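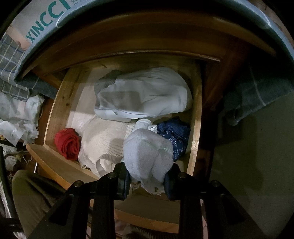 Shrinkage and Dimensional Change in Knitted Garments Under Household Laundering

Heather Imrie
Textile Science, Year 2 Project
Submitted 3rd December

1. Introduction

Knitted fabrics change size in use more than woven fabrics do. The yarn in a knit is held in loops, and loops can change shape without the yarn itself becoming shorter. Most of the shrinkage seen in the first few washes of a cotton knit comes from this effect, called relaxation shrinkage. The fabric is stretched on the machine and in finishing, and it moves back toward a relaxed state once it is wet and free to move.

Wool behaves differently. It also relaxes, but agitation in warm water can cause the fibers to felt, and felting cannot be reversed. This report deals only with cotton and cotton blends.

The aim was to compare line drying with tumble drying for plain jersey, and to see whether storage, folded or hung, had any measurable effect on length.

2. Materials

Two fabrics were used. Fabric A was an all-cotton single jersey bought from Gautier. Fabric B was a cotton and polyester single jersey from the Stinddale mill shop. Both were supplied in tubular form and cut open along one wale line before marking.

Twelve specimens were cut from each fabric. Each was marked with three pairs of points in the wale direction and three in the course direction, with 300 mm between the points of a pair. Marks were made with laundry pen and checked after the first wash for bleeding. Specimens were left flat overnight before the first measurement.

3. Method

Washing was done in the domestic front-loading machine in the Mirnden laboratory on the normal cotton program, with ballast added to bring each load to the same mass. Half of the specimens were line dried and half were tumble dried. All were then laid flat overnight before measurement. Edges were not pulled straight.

After the final wash, specimens from each drying group were either folded in a drawer or hung from the top edge with two clips. They stayed there until March, when the length was measured again.

4. Results

Tumble-dried specimens of Fabric A shrank more in length than line-dried ones. The difference was largest after the first wash and became smaller with each later wash. Width changed less, and in the line-dried group a few specimens became slightly wider. Fabric B followed the same pattern at a lower level.

Hung specimens gained length in storage, mostly near the clips. Folded specimens showed no change larger than the reading error of the rule.

5. Sources of error

The cut edges curled, which made the outer pairs of marks hard to read. A glass plate was used from the third wash onward, so the earlier readings are less reliable. Room humidity was not controlled. Specimen A7 was washed with a load from the Atby group by mistake and was left out of the averages.

6. Further work

The hanging test should be repeated with whole garments on shaped hangers. A rib knit should be added.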